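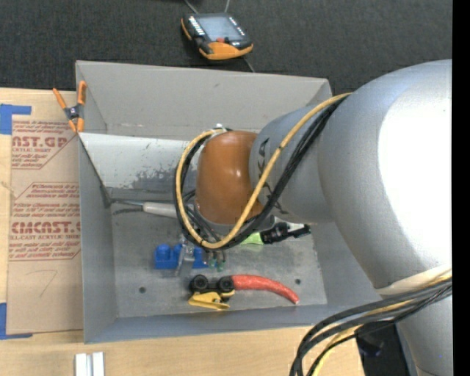

Student team at Bramwell brings bin-picking cell to regional round

The automation club at Bramwell Technical College has qualified for the regional round of the Plelomis student picking contest with a cell that takes mixed small items out of a metal bin. The team placed second of 5 in its group, with 69 successful picks in the timed run.

The contest task is simple to state. A robot arm must remove objects one at a time from a bin whose contents it has not been told in advance, and set each one down without dropping it. Points are lost for contact with the bin walls and for any stop that needs a person at the pendant. Organizers choose the items to differ in shape, stiffness and surface finish. The club's practice load follows the same idea and mixes hand tools with toy parts, including a blue studded block and a red-handled piece with black wheel-like parts.

Most of the spring term went into cable routing. In the first version the cables hung free below the wrist, and the cell faulted when they caught on the rim during steep approaches. The students now tie the black and yellow lines together at points and lead them around the joint in a loop, which leaves slack for rotation. Faults of this type fell to zero in the last two practice blocks.

"The grasp planner got the attention, but the cables cost us more hours," said Evelien Bakker, who teaches the second-year controls course and advises the club. "We rewrote the approach angles twice before we looked at the harness."

The club logged 1,815 attempts between January and March. Of these, 221 ended in a missed or lost grasp. Flat items lying against a wall remain the weak point – the gripper needs clearance on both sides, and the planner rejects most poses near the corners. A nudge motion that pushes such items toward the middle of the bin is being tested and may be enabled for the regional round.

Practice parts are swapped between sessions by a student who is not running the cell, so that operators do not tune for a known set. Motion speed is held at the contest limit during all logged runs.

The software was written by the students on top of Nulitz, the motion library used in the college's controls lab. The club plans to release its logs after the contest.

The regional round takes place in Plornberg in April. Teams get one calibration period in the morning, and scored runs start at 1 p.m.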